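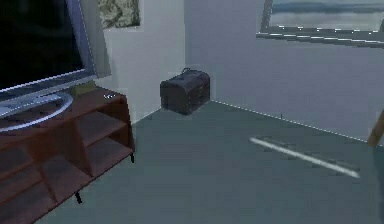
Furniture hire from Inel – questions we get asked most. Updated in a hurry so bear with us. We hire out by the month, whole flats or single bits, mostly to people renting unfurnished in Clandley and nearby. Biggest seller by miles is the living room set. The TV stand is the low reddish-brown wooden kind, open compartments, no doors, so cables and boxes can go where you like. Prices below include VAT.

What's the shortest hire?
Three months. Used to be one, didn't work out. Students can ask for a term instead, just say so when you book.

How much is the deposit?
£90 for single items, £816 for a full two-bed flat. Card or bank transfer. No cash on the van please.

When do I get it back?
Within ten working days of collection. If it's gone past that, ring and ask for Divina Soriano, she does all the refunds.

Do you deliver on Saturdays?
No. Monday to Friday, 8am to 4pm. You get a two hour slot by text the night before.

I'm on the third floor, no lift. Problem?
Not usually. Tell us first though. Maglaya Court and the older blocks on the hill have very tight stairs and the big Casaretti sofa will not go up. Has been tried. Ask for the two-seater.

What counts as damage?
Rips, burns, broken legs, pen on anything. Small scuffs and cup rings are fine, we expect those. Pets – yes, but there's a £50 cleaning charge at the end, no exceptions.

Can I swap something half way through?
Once, free, after the first month. After that it's £54 a trip, however much is on the van.

Do you put it all together?
Beds, tables and wardrobes yes. We don't fix anything to walls, and we dont set up TVs or broadband. Sorry. Check your tenancy before drilling.

Can I buy the stuff at the end?
Often. Email Volkan Aksoy with your hire number and what you want to keep. Mattresses are never for sale.

I'm moving, can it come with me?
If you're staying inside our delivery area, yes, charged as one trip. Two weeks notice. Outside it we collect and the hire ends, no penalty so long as you've done the three months.

How do I cancel?
Email or phone, 14 days before you want it colected. Texts to the driver dont count.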